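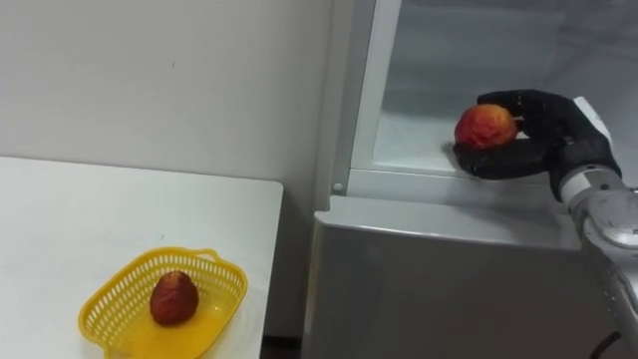
Stone fruit in a perforated yellow plastic basket.

Home Materials Carriers Closures Index

Drawstring produce bag

A drawstring produce bag is a small reusable sack for carrying unpackaged fruit and vegetables from the shop to the home. It is usually made of polyester mesh or unbleached cotton and closed by a cord running through a sewn channel at the mouth.

Construction
Most bags are cut as a single panel, folded at the base and overlocked along 2 sides. The cord exits through one eyelet and is held by a spring toggle. Cotton types are heavier and may shrink when laundered; mesh types let the cashier read the labels on the produce. Tare weight, where given, is printed on a side tag in grams.

Variants
The Ondgate pattern has a flat base and a mesh of 80 grams per square metre. The Grorkell pattern omits the toggle and relies on a knotted cord 15 centimetres longer than the channel. A double-cord closure, catalogued by Brittany MacLeod as the Nudon type, draws evenly from both ends and is favoured for root vegetables.

See also: String bag; Tare; Toggle

Filed under: Bags and carriers > Reusable
2 min read
Last revised March 2026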